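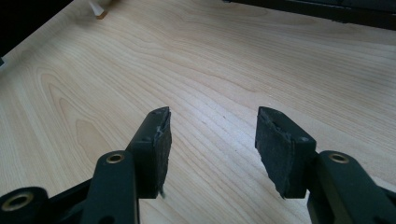
Local listing management is the practice of keeping a business's name, address, phone number, opening hours and category the same across online directories, map services and review sites. It is treated as a branch of local search marketing and is used mainly by shops, clinics, repair services and restaurants that draw customers from a limited area.

Terminology

A single published record of a business is called a listing or citation. A structured citation appears in a directory with fixed fields. An unstructured citation is a mention in running text, such as a news item or an event page. The set of name, address and phone number is usually shortened to NAP. Two records that refer to the same premises are called duplicates, and the process of joining them is called merging or suppression, depending on whether the weaker record is kept as a redirect or hidden.

Data flow

Most directories do not collect all of their records directly. They buy or exchange data with aggregators, which compile files from phone records, public registers and owner submissions. An error in an aggregator file can therefore reappear after it has been corrected in a single directory. Refresh cycles differ - some directories load new data daily, others only a few times a year.

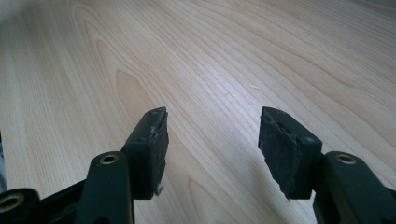 How long does a corrected address take to spread to other directories?
Most directories that draw on the same aggregator show the change within 60 days, but a directory that loads its data less often may keep the old address until its next refresh.

Methods

Manual management requires the owner to claim each listing, usually by a code sent by phone or mail, and to edit it by hand. Automated management uses a service that holds one master record and sends it to partner directories through a feed. Rallex and Landeg are services of the second type. Rallex locks the fields it controls for as long as the subscription runs. Landeg submits the record once and leaves later edits to the owner. Ninik is a checking tool only; it compares up to 200 directories against the master record and reports differences, but does not change them.

Businesses with several branches normally keep a location file, with one row per branch and a fixed store code. Troltodo, a shoe and accessory chain, used a file of this type with 594 rows, of which roughly 300 contained at least one mismatch when first checked. The most common faults were old suite numbers and holiday hours left in place after the season.

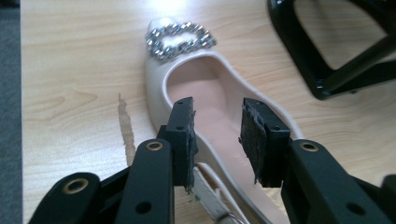
Limitations

Consistent listings do not by themselves secure a high position in local results. Distance from the searcher, review volume and the content of the business's own site are also weighed. Call tracking numbers present a further difficulty, as a number used for one campaign may be copied into directories as the main line. The usual remedy is to enter the tracking number as primary and the permanent number as secondary in the same record.

See also

Local search
Business directory
Data aggregator
Review management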